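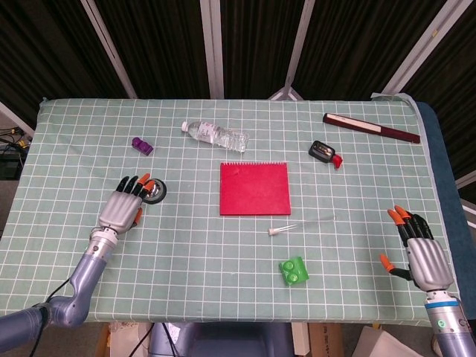

The purchase price of a two-armed robot with humanoid hands is the easy line in the budget. Siham Saliba, who plans equipment spending at Trekana, puts the hands on a separate sheet from the arms. They wear at a different rate, and the supplier, Climik, services them under a different contract.

Her plan for the coming year allows 1,491 hours of tabletop handling. The work consists of picking up and moving small everyday items: a notepad, a water bottle, toy bricks, a clear tube that hardly shows against a gridded cloth. Such items cost little and are bought from petty cash. Fingertips are not, and the plan carries 40 replacements.

Floor space came second. Each station needs a table, a plain backdrop on poles and a clear route for cables. Trekana first allotted the same area per station as for its older Zein gripper cells, then revised it upwards by 49 per cent once storage for boxes and spare parts was included.

Staff time is harder to fix. Tahmineh Ansari, who runs the stations at the Nastgate site, books 40 minutes at the start of each shift for checking joints and calibrating the cameras. The original quotation left this out. At two shifts a day it takes up more of the operating budget than electricity and insurance combined.

Saliba advises buyers to ask for three prices in writing: a complete spare hand, a single finger, and the callout fee. Climik's revised price list takes effect in August. Trekana has deferred its order for a third station until then.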